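Prenness Woven Strap, beige or black
Item 637 -- sold by the roll

Jornano's sheet calls this strap "tangle-free." We wouldn't go that far. Any woven strap will snarl if you throw it in a drawer, and this one is no exception. Roll it up after use.

Also offered: the Jument clip, pack of 2. Skip it unless you really lose your rolls.

Storage

Softić sells a strap organizer with dividers for $69, and we have trouble seeing the point. Coiled straps sit fine in a plain plastic basket with slotted sides, like the pink one with beige and black together, and you can still tell which is which. Baskets are not included -- use whatever you have.
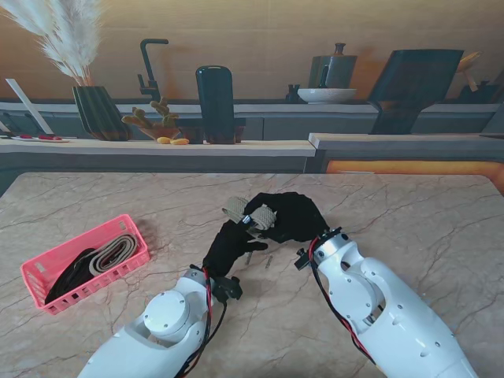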